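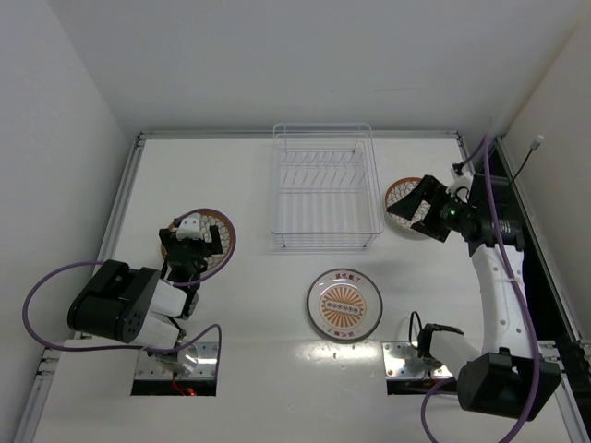

Empty wire rack and a white plate with a thin dark rim

Linwood Linen Dish Towel

Large $14
Small (the Neko) $9
Colors: oatmeal, brick stripe, pond green, plain white
In stock, ships from our back room

I have wanted to sell a proper dish towel ever since we opened the shop, and it took me an embarrassingly long time to find one I liked enough to put on the shelf. The Linwood is the one! It's plain flat-woven linen, 200 grams to the square meter, with a narrow hem all the way around and a hanging loop in the middle of one long side. I asked for the loop there and got some pushback from the sewing room (corners are easier, I know), but a towel hung from the middle dries faster on my kitchen hook and doesn't drag on the counter.

What I love is how much water it takes on before it starts to feel soggy. With my old cotton ones I'd get halfway through the glasses and have to go find another. I can usually do a whole dinner's worth with one Linwood, pots included, as long as I let the rack do its share first and don't go at everything straight out of the sink.

How it feels out of the package

Stiff! I want to be upfront, as we do get emails. A new Linwood feels like a starched shirt and it won't dry a glass very well. Wash it warm a couple of times before you use it and you'll notice it start to give. By the time you've had it a season it drapes over your arm like an old pillowcase. Mine in pond green has gone a softer, grayer green with washing and I like it better that way, but if you want a color that stays put, get the oatmeal or the white.

The brick stripe is woven in, so it looks the same on both sides. The stripes run down the long edges only. A few people have asked for an all-over stripe and I've passed that along.

Large or small?

The large is a real working towel. It covers a good stretch of counter if you like to set washed things out on a cloth, and it's big enough to wrap a head of lettuce or cover a bowl of rising dough with plenty left to tuck under. Folded in half lengthwise it hangs neatly over most oven door handles.

The Neko is the small one, close to square, and I use it for glasses and silverware and for wiping down the faucet at the end of the night. It's the same cloth with a lighter hem so you can poke it down inside a tumbler without a fat ridge of fabric getting in your way. I'd buy a couple of Nekos to every large, personally, but plenty of customers go the other way and I'm sure they know their own kitchens.

Who makes it

The cloth is woven by Morsy, a small mill I've bought from since before I had a shop to put anything in (I started out selling their apron fabric from a folding table). The cutting and hemming is done by Fuseini Amegashie and his sister in their workroom across town. Fuseini talked me out of a printed label, and I'm glad he did. The one you'll find is a little folded tab of the same linen, stitched into the hem next to the loop.

Linen being linen, you'll see a thick thread or a small slub every so often. I don't treat those as flaws and I won't send you one with a hole or a skipped hem. If one slips past me, write and I'll swap it.

Washing and drying

Machine wash warm, with like colors the first few times. Skip fabric softener completely, it coats the fibers and you end up pushing water around the plate. I hang mine on the line when the weather's good and tumble them on low the rest of the year. Pull them out while they're still a bit damp if you hate wrinkles. I never iron them, but my mother does, and hers look wonderful.

For grease or tomato, rub in a little dish soap and leave it for an hour. For towels that have started to smell, I soak them overnight in a bucket of hot water with a scoop of Dosex washing soda, which we also carry (it's on the laundry page, next to the clothespins). Chlorine bleach will weaken the cloth and turn the white one yellow. Ask me how I know!

Things people ask

Does it leave lint on glasses? A tiny bit at first. After the first few washes I don't see any, even on dark glass.

Will it shrink? Yes, some, mostly in the length and mostly in the first warm wash. The towels are cut generously to allow for it.

Can I get it embroidered? We don't do embroidery here, but the plain white takes it well. Wash the towel before you stitch it so the fabric doesn't pucker later.

Do you sell the linen by the yard? Not at the moment. I'm hoping to have some in March if the mill can spare a roll.

Shipping and returns

Orders go out flat in a paper mailer, no plastic. If you're buying several, they all go in one package and you only pay postage once. Unwashed towels can come back for a full refund, and please tuck your order slip in with them so I can tell whose they are.

Stock note, Jan 11, 2026: we have nearly 200 of the large left across all colors. Brick stripe is the lowest, and the next weaving of it is already on order. If your color shows as sold out, put your email in the box at the bottom of the page and I'll write to you when it's back on the shelf.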